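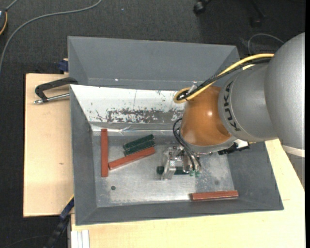 Fig. 2. Red and green blocks in the gray bin.

Tipping Out the Blocks

1. Wipe the bin floor first. I use a barely damp rag, and I go easy around the little holes.

2. Tip the blocks in from low down. Let them land any old way (I never line mine up!).

3. Got greens sitting on top of each other? Leave them, they're fine.

Note: Stains on the back wall won't hurt the blocks, so I quit scrubbing mine.

Caution: Don't drop blocks from shoulder height. Wood dents!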